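The Family That Writes Things Down

Euan Farquharson learned his mother's grocery list by heart before he learned to read it. It lived on a board beside the back door in Brondlow, and he can still recite it for you (milk, lamp oil, the good mustard) if you give him a cup of coffee and a little time. He is a patient talker, and by the second cup he has usually wandered into the story of how he came to teach evening classes in household planning, which began with 5 neighbors in his kitchen one March and has been going ever since.

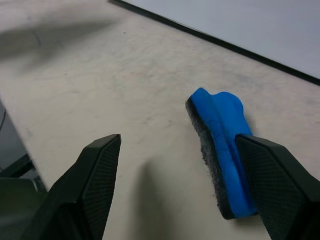
His students come for all sorts of reasons. There are new parents, and couples merging two sets of habits, and one retired baker who had run a shop for 45 years and couldn't for the life of her remember a dentist appointment. Euan starts them all the same way, with a single week and a single place to write it, somewhere everyone in the house walks past on the way to breakfast.

He is gentle about the phone calendars, though he does have opinions.

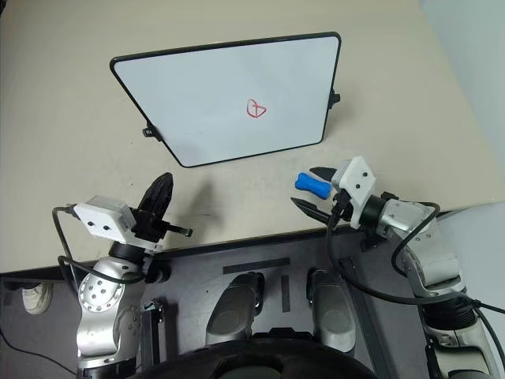

"A phone keeps your plans in your pocket," he says, "and your husband can't read your pocket." So the Farquharson method, if you can call it that, is mostly a matter of supper. For 18 minutes after the dishes, everybody at the table says what the next day holds, and somebody writes it down in letters big enough for Grandma. 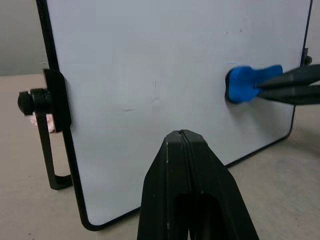

The youngest child gets to go first, a rule he borrowed from his own mother, who found that the little ones had the most urgent news and the least patience for waiting their turn. Two of his grandchildren now run the whole business at their house, and they have put pancakes down for every morning through the end of the month.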